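4.3 Replacing the grip pads on the Stullum hand gripper

Pads are the part you'll change most, and it's a lovely quick job once you've done one! Check them every 100 grasps and log the count.

1. Open the jaws fully over a plain white surface.
2. Look along the inner face of each finger. Frayed edges, creases or a hanging scrap mean a new pad. 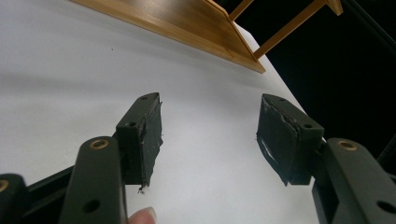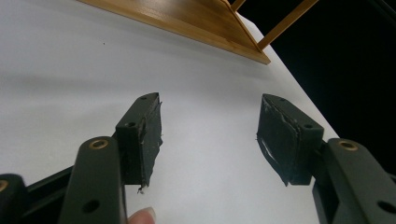 Both views: worn pads on the left and right fingers, ready for changing.

Natalia Cárdenas adds that she does both sides together, even when one still looks fair — a fresh pad opposite an old one made her grip drift sideways.

3. Peel from the tip backwards. Wipe off any glue and let the finger dry.
4. Press the new pad on flat, tip first, smoothing out every wrinkle.
5. Close the jaws gently and hold for 32 seconds.

Caution: keep fingertips away from the linkage while the jaws move.

Note: don't oil the brass rings. A dry cloth is plenty.

6. Reset the grasp count and carry on with 4.4, Jaw alignment.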